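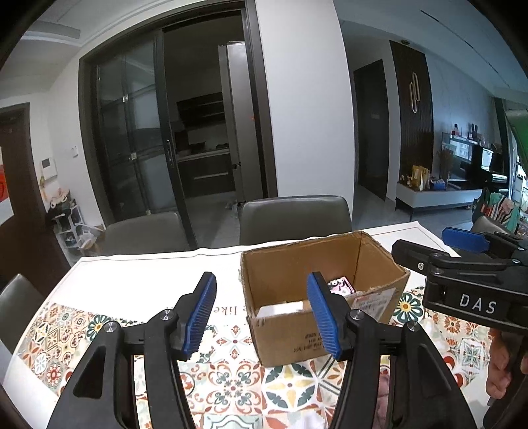

I moved out of a one-bedroom in January and spent most of the month before that learning how small movers set their prices. Posting it in pieces for anyone who has a move coming up.

Got three quotes. Garrido wanted a flat rate. Prendus charges by the hour with a minimum. Lotcombe prices by volume and asks you to fill out a room list first.

The flat rate was the highest number and I ended up picking it. More on that below.

Hourly sounds cheap until you read when the clock starts. With Prendus it starts when the truck leaves their lot and stops when it gets back. Their lot is across the river from me. That is an hour and a half of driving I would pay for before anyone lifts a chair.

The volume quote was fine on paper. The trouble is that you are guessing. If your guess is low, they re-quote at the door with your stuff already in the hallway. It's in the contract, second page, under "adjustments."

Olga Paredes in my old building used a volume mover last spring and went over by a third. She paid it. She said she didn't have much choice at eight in the morning with her lease up at noon.

So I went with Garrido. $586, two people, one truck, stairs included up to the third floor. I was on the second.

Stairs are worth a whole post. Ask how they count them. One company I called counts the front stoop as a flight. Mine has 6 steps. They wanted a fee for it.

Same with the "long carry." If the truck can't park close to the door, a lot of them charge for the distance. Ask where the line is and get it in the email.
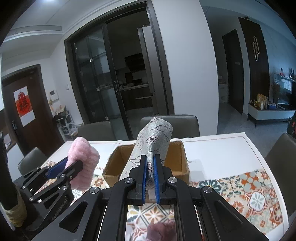
Do you tip movers if it was a flat rate?

I did, in cash, the same amount to each person at the end. The flat rate goes to the company and what the crew gets out of it depends on the company. If money is tight, a smaller tip and cold water is fine.

Back to quotes. Send everybody the same list. I made mine in a spreadsheet with one line per piece of furniture and one line for boxes. When all three had the same list I could finally compare them.

Write down the things that come apart. A bed frame that is already in pieces is a different job from one that isn't. Garrido would take mine apart for free but not put it back together. I did that part myself the same night, badly, and redid it two days later.

Insurance. The basic coverage most movers include goes by weight, so a light, expensive thing is worth next to nothing under it. My monitor would have paid out less than lunch. I carried it in my own car along with the lamp and my papers.

My renter's policy covered some damage in transit but not all of it. It took one phone call to find out. The woman on the line read me the paragraph and then emailed it to me.

Elevators. The new building makes you reserve one, and the slots were three hours. Mine was at 9 in the morning. I had to put down a deposit, and the movers had to send a certificate of insurance to the building before they were allowed in.

That certificate nearly sank the whole thing. The building wanted its legal name on it, and the legal name is not the name on the sign. Get the exact wording from the manager and forward it without retyping it.

Justinas Kazlauskienė at the management office was good about it. He took the corrected one at 4:40 in the afternoon the day before.

Storage, since a few people asked. I had a gap of 13 days between leases and looked at Custier for a unit. They only rent by the month, and the first-month discount didn't include the lock or the admin fee. With those added it was barely a discount.

In the end I asked my new landlord if I could start the lease early and pay for the extra days. She said fine. It cost less than the unit and I only had to move once. I should have asked that first.

The move itself took nearly four hours. One scraped dresser, which was scraped a little before. I didn't file anything.

Things I'd ask any mover before paying a deposit: when the clock starts, how stairs are counted, what happens if the list is off, and who I call that morning if the truck is late. Mine was 25 minutes late and I had the dispatcher's number, so I knew where it was.

Deposit came back from the old place last week, minus a cleaning charge for the oven. I'm disputing the oven.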